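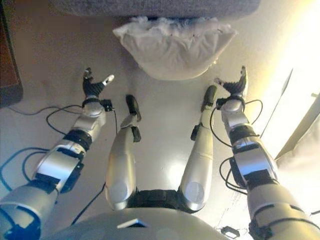

Plidel Home Weavers & Dyers Club - Outings

So we finally made it to the open day at the Griltent mill, and I'm still finding bits of fluff in my coat pockets! I'd been bugging everyone about it since March. If you've never been, it's up the valley past the reservoir, and the parking is in the field behind the dye house (bring boots, I mean it).

Doors opened at 8 and the line for coffee was already longer than the line for the tour, which suited me fine. Our guide was Odette Lefèvre, who runs the finishing room, and she talks fast and walks faster. First stop was the sorting floor. The fleeces come in on big rolling bins and get pulled apart by hand on slatted tables, belly wool one way, shoulder wool the other. I got to try it and was terrible. Everything I picked as shoulder was neck.

Then carding, and oh my gosh, the noise. They hand you foam earplugs at the door and you'll want them. The oldest carding machine is a Kartha, painted a sort of hospital green, and it still runs every morning. I could have watched that web of wool come off the back end all day - it looks like fog on a roller.

The dye house was my favorite. They do 3 vats at a time, and the day we went it was a rusty orange, a mustard and a gray-blue they call Vulent. I asked if the name meant anything and Odette said it was the street she grew up on. They keep a wall of sample cards there too, 500 of them, going back to before her time, and she let us flip through as long as our hands were clean. I wrote down so many numbers that I can't read half of them now.

Lunch was soup in the canteen. Good soup, not enough bread. After that we were turned loose in the mill shop, and I'm not going to say what I spent. The seconds bin is at the back left by the blankets and goes quickly, so skip the tea towels and head straight there. Cones are sold by weight and they'll wind you a smaller one if you ask.

If we go again I'd like to do the afternoon weaving demo as well, we missed it by ten minutes thanks to the shop. Let me know at the next meeting if you'd want a seat in the van.

4 comments - 11 shares

Search this site... Go

Contact the club | © Plidel Home Weavers & Dyers Club | Back to top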